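Skills Guides > Suturing > Tissue Pads
Print this page | E-mail this page

4. Interrupted stitches on the Plestham pad

1. Center the pad under the light.
2. Cut the suture to around 130 mm. Longer strands tangle.
3. Begin at one end of the incision. Pass the needle through both edges, tie, and trim the tails.
4. Leave a gap and place the next stitch. Tie each one separately.
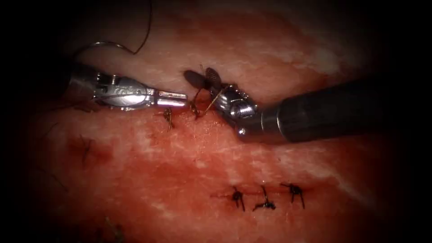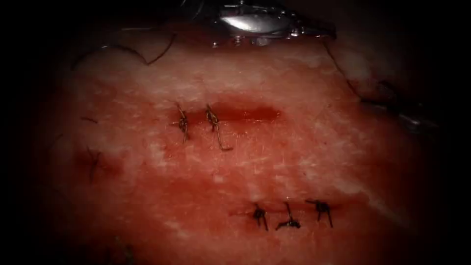
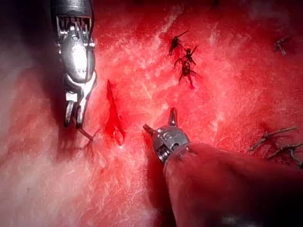
CAUTION: Do not pull on the strand to lift the pad. The edges will tear.

NOTE: A reader in Pretthorpe writes that the tails are easier to trim if both are held up together before cutting, and that short tails catch less on the next throw.

5. Discard the pad after 28 stitches or when the edges no longer hold a knot.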